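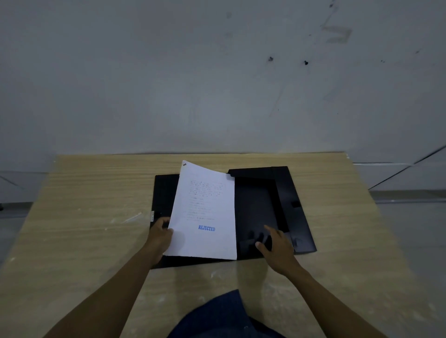 A page stamped "REJECTED."

Search this site Go

Muvlow's parking appeals are still a long shot

Drivers in Muvlow filed 137 parking appeals in January. The town granted two.

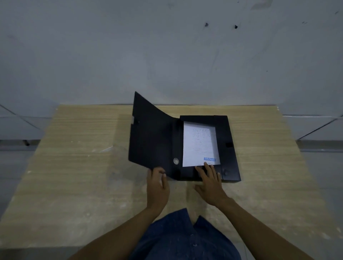

Three weeks, give or take a season

Clerk Kartini Mandagi says replies go out within three weeks. Bernadette Texier, ticketed outside the Zullden bakery, got hers after nearly 700 words of argument and a full summer.

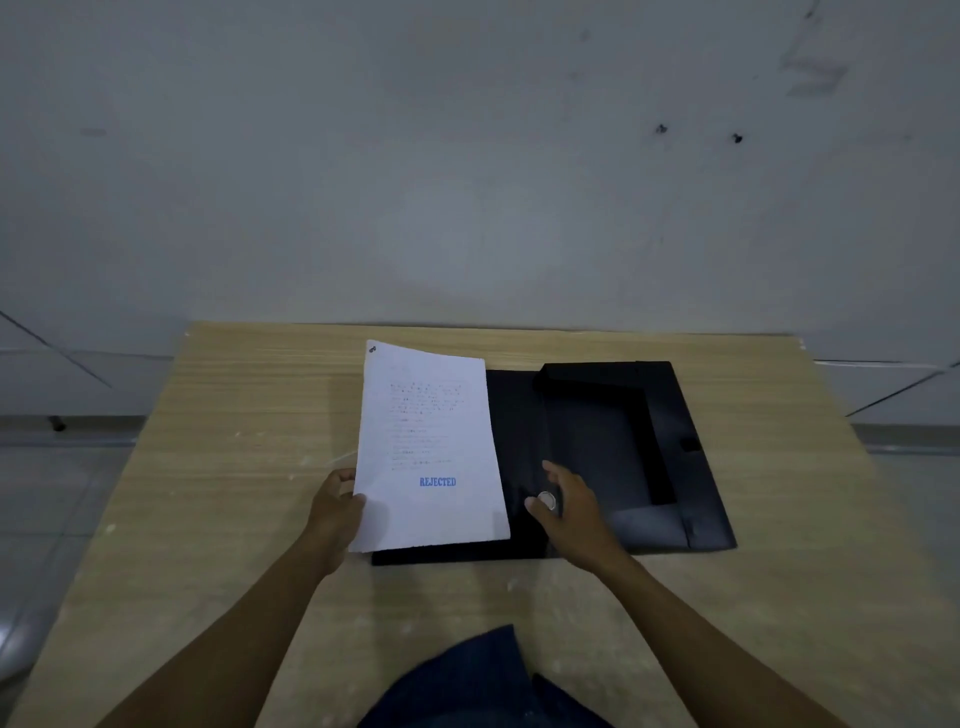 She had cited a snowbank covering the sign. The reply said snow is "seasonal" — a point she doesn't dispute — and raised her fine.

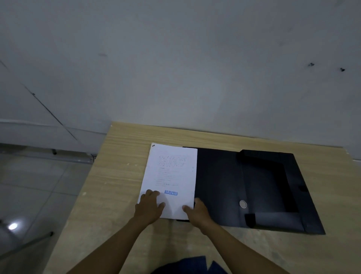 Texier plans to appeal that too. She now parks on Pondis Street, where the meters have been broken for years.

Contact us | © Muvlow news desk | Back to top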